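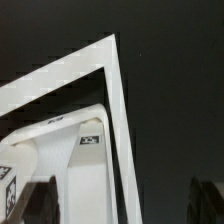
Britell desk riser: three months in

I was ready to dislike this. Britell wants £270 for what amounts to a shelf that goes up and down, and the product page uses the word "wellbeing" more often than it gives measurements. Ours arrived in March with a bag of bolts and a leaflet in very small print.

Putting it together took most of an evening. The second set of holes didn't line up until I loosened everything and started again, and the Allen key supplied is soft enough to round off. Use your own.

Claims, then. Britell says the riser "glides". Mine goes up well enough with one monitor on it. Add a second and you have to help it along with a knee. It also says 16 height settings, but the bottom few are so close together that I can't tell them apart when sitting down.

What I do like is that it doesn't wobble when I type. The old Privstead wobbled if you breathed near it, and that cost more. The cable tray is decent too - deep enough for a proper extension lead.

My back? Much the same. I stand for an hour after lunch and then forget.

The shop's page has 1,286 reviews, nearly all five stars, and plenty of them were written the day the box came. I'd give it three. Wait for a sale, or look for a used one.

Efren Catacutan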